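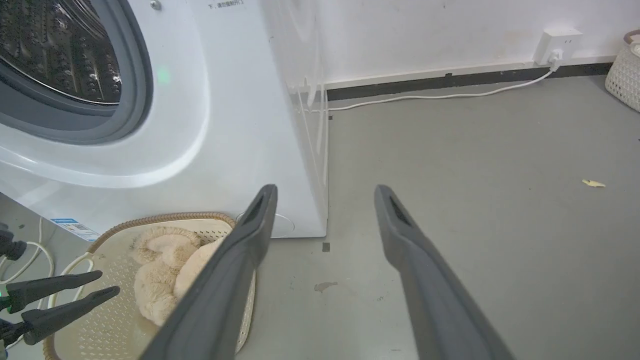
Wrist view, right arm, at the washing machine. Fingers open.

Draser Two-Arm Teaching Kit
Sold and supported by Wivow

If you've ever taught a kid to tie a shoelace, you already know most of what there is to know about the Draser kit. You sit down at the pair of hand-held leader arms, you move them the way you'd like the job done, and the two working arms follow along with you. Everything they do is recorded as they go, joint by joint, together with the pictures from the cameras, and that recording is what you train from later on. There's no code to write for the teaching part (we promise!), and most people are comfortable by the end of their first afternoon.

We built the kit with household jobs in mind, and laundry has become our favourite for trying out new settings. It's a lovely awkward business, with a round door, a deep drum and a basket of soft things that never sit the same way twice. Long, slim fingers help a great deal there, and so does a wrist camera that looks straight down between them, so that you can judge the gap while you're still a little way off.

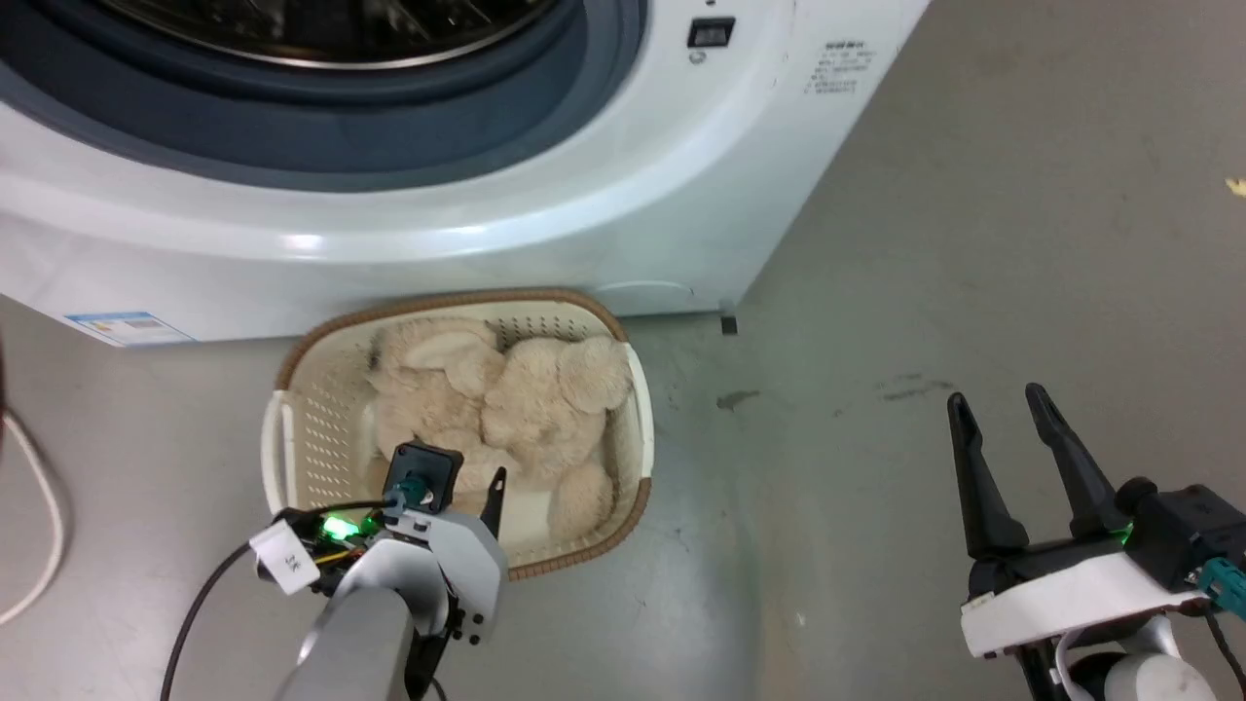 Our advice is to keep your first task small. Pick one soft item, put the basket close to the machine, and teach only the reach and the grasp until you're happy with them. After that you can add the lift, and then the door. Kausar Siddiqui, who looks after training at Wivow, likes new owners to shift the basket a hand's width between takes, and to keep the clumsy takes in a separate folder in case they come in handy later.

You can also teach by hand. Press the Clultano button on either forearm and the joints go light, so you can take hold of the arm and guide it through the movement yourself. It's slower than using the leaders, but it's a very friendly way to set a starting pose or fix one fussy corner of a task.

What comes with it
Two working arms with parallel grippers
Two leader arms with finger triggers
3 cameras: one for each wrist, one for the head mount
Saxena recording software, 3 seats
Power supplies, cables and a printed guide

Good to know
Order code: 305
Warranty: 3 years, parts and labour
Software last updated: June

Spare fingers are sold in pairs. If you're not sure which length would suit your work, send us a note describing what you'd like to pick up and we'll happily talk it through with you before you order.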